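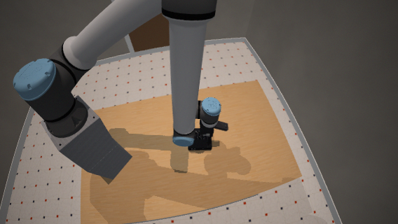
Utby, 6th September

I have been meaning to write up Flosora since April, when a friend of a friend passed me a licence and I promised to say something sensible about it within the month. Well, it's taken a good deal longer than that, partly through idleness and partly because I kept finding new corners to poke at!

Flosora is a motion planner with a simulator attached, made by a small firm called Plunden. You give it an arm, a table and something to reach for, and it works out how to get the gripper there without knocking its own elbow into anything. I run it on a fairly ordinary desktop, and over the summer I put 162 reach requests through it, all of them down towards a wooden tabletop. It found a path for all but 11, and most of those 11 were my own silly fault (I had typed the table height in wrongly, and it was quite right to refuse).

What I like best is how patient it is with a beginner. When a plan fails you get a plain sentence telling you which joint ran out of room, and you can drag the target about until the path turns green again.

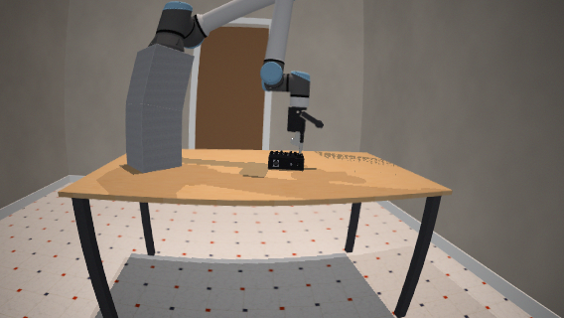
Low, dark objects are where I'd ask Plunden for a bit more work. The perception module guesses an outline from the simulated camera, and with a shadow lying beside the object it likes to make the outline too generous, so the planner stops short. There is a setting called shadow margin, tucked away on page 19 of the manual, and turning it down helped me a great deal. I do wish it were on the main panel.

I used Říha before this, and it is still the quicker of the two at plain point-to-point moves. Its error messages are dreadful, though, and I don't miss them one bit. Flosora takes 13 seconds to load a saved room on my machine, long enough to reach for the biscuits, and I've made my peace with that. Four stars from me, and I shall be renewing.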